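Robot cell operator / fault-finder, glazing line – fixed term – Ultelura

Posted 2025-01-22
Hours: 16 a week to start, more if you want them
Contract: until end of October, may be extended
Reports to: line lead, handling and glazing

We need someone to come and sit with a robot that keeps losing its grip. That is the short version.

Longer version. Ultelura handles and fits clear panels, glass and acrylic, mostly for display cases and small partitions. One arm, one gripper, wrist camera, our own software on top (called Cirar, you will hear it cursed a lot). It ran well through the summer. In October it let go of a panel in the middle of a move, arm at 70 per cent speed, and the panel went over the guard and broke on the walkway. No one hurt. Walkway should have been closed and wasn't. Cell stopped that afternoon, guarding has been raised, walkway now shut off whenever the arm has power. Speed is capped until further notice.

Since then we have been through 1,923 logged picks from before and after the drop. 633 of them have something wrong in the grip signal, mostly a short dip and then recovery. We don't know why yet. Could be the force reading, could be the wrist wiring, could be Cirar deciding it has found an edge where there isn't one. Kahraman (they built the gripper controller) have had the unit back once and returned it with no fault found. We dont fully agree but there we are.

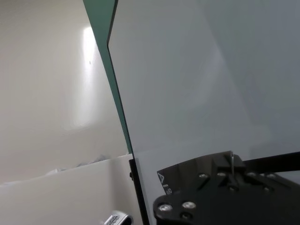
Edge finding is where we want most of your time. The camera sits at the wrist and has to work out where a panel begins and ends, on a material that is mostly see-through and throws back whatever light is going. You get a green edge on the glass, a good strong line, and then a big hazy face with pale streaks over it and very little for the software to hold on to. A bright patch on the wall behind doesn't help either. People who have worked with glass tend to get this straight away. People who have only worked with cardboard boxes tend to need a week or two, fine, we will give you that.

What you'll be doing

Running slow test picks with the cell closed, same panel, same move, over and over
Marking up the camera stills by hand – edge, reflection, don't know
Matching stills against the grip log and flagging the dips
Changing one thing at a time and writing down what you changed. Please
Daily checks on the gripper: screws, cable run, finger pads, e-stop
Stopping the job if you don't like the look of it. Anyone on the floor can do this and you won't be asked to justify it on the spot

What we need from you

Some hands-on time with industrial arms or cobots, any make
Able to isolate and lock off a machine properly, and willing to show us at interview
Comfortable reading a log file, plain text, nothing fancy
Patience. Most of the day is repeats
Steady hands for panel loading, gloves and sleeves supplied, wear them

Useful but not essential: bit of Python, glazing or framing background, any experience of incident write-ups. A forklift ticket is no use to us, people keep asking.

What you won't be doing

Working inside the guard with the arm live. Not for a quick look, not for a stuck panel. The old habit of reaching in with the arm on hold has gone and is not coming back. Also no lone working in the cell, there is always a second person on shift – if they go home, the arm goes off.

The incident report can be read before you apply, ask and we'll send it. It's not flattering. Better you see it now than in your second week.

Old logs are on a machine called Goner, which is slow and needs replacing. Copy what you need off it first thing and work from the copy.

Pay is hourly, rate on request, depends on experience. Paid breaks. Parking at the back, bus stop by the front gate. Ground floor, step-free, though the viewing platform by the cell has two steps and we're waiting on a ramp. Tell us if that affects you and we'll move the screens down.

To apply

Send a CV, two pages at most, plus a few lines on a machine fault you chased and how it ended. Doesnt matter if you never found it. No cover letter needed. Use the form on the jobs page and put "glazing cell" in the subject box or it goes to the office queue and sits there.

Interviews are on site, an hour or so, including a walk round the cell with the power off. Bring safety shoes if you have them, we have spares in most sizes. We'll reply to everyone, might be short.

Agencies – no thank you.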